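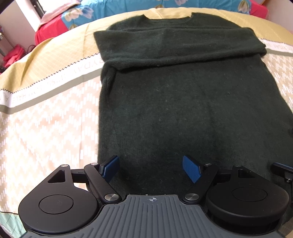
Foltov revises care labels for knitwear

2022-09-20

Knitwear maker Foltov will change the care labels on its wool and wool-blend sweaters, the company said on Tuesday. The new labels replace the current "hand wash only" instruction on most models with a machine wool cycle at a maximum of 30 degrees Celsius, and add a line on storage. Labels on garments already sold remain valid, and owners do not need to do anything.

The change follows a wash test carried out for Foltov by the textile laboratory Pellow. Sweaters from the current range were put through 10 wash cycles on a wool program and compared with the same models washed by hand. The laboratory measured body length, chest width and sleeve length before the first cycle and after the last, with the garments dried flat in both groups.

Shrinkage in body length came to 2 percent in the machine-washed group, the same value as for hand washing. Pilling was graded by eye against reference photographs. Differences between the two groups were small on the plain knits and larger on the brushed ones, which have a raised surface and shed more loose fiber in the drum. Brushed models will therefore keep the hand wash label for now.

"The spin speed matters more than the water," said Themis Triantafyllou, who heads product development at Foltov. "A wool program moves the drum very little. Most of the damage we see in returned items comes from a fast spin or from a tumble dryer."

The storage line reads "Store folded" and will appear under the drying symbol. Foltov had until now printed this advice only on the paper hang tag. A heavy knit on a hanger carries its own weight at the shoulder seams, and the fabric stretches lengthwise over a season.

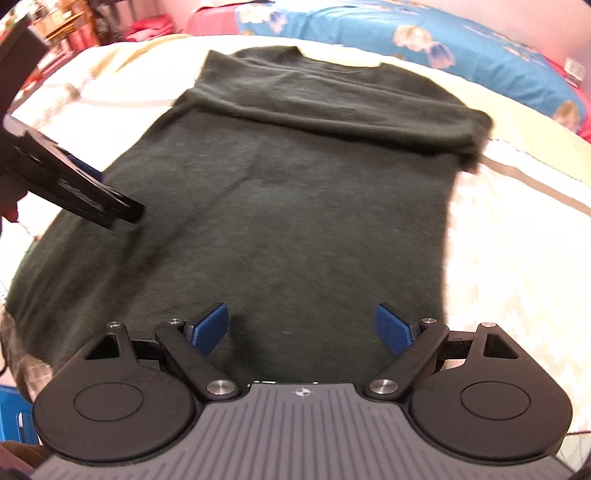
Triantafyllou said returns for stretched shoulders were most common in spring, after sweaters had spent the winter on hangers. The company does not treat this as a manufacturing fault, but has replaced some items as a courtesy. That practice will end for garments carrying the new label.

Not everyone in the trade agrees with the washing advice. Achilleas Chrysikopoulos, technical manager at the yarn supplier Gavalas, said the test covered new machines only. Older models often run their wool program warmer than the display shows – in his own measurements by as much as seven degrees – and he would have preferred a cold wash on the label. Foltov replied that the limit of 30 degrees leaves some margin, without giving a figure.

The first sweaters with the revised label will ship from the Mulia warehouse before the end of September. Stock already in stores will be sold with the old one, so both versions will be on the shelves at the same time for part of the winter. The laboratory's test report is available to retailers on request. A second test, on brushed knits, is planned, and Foltov expects to have those results in two months.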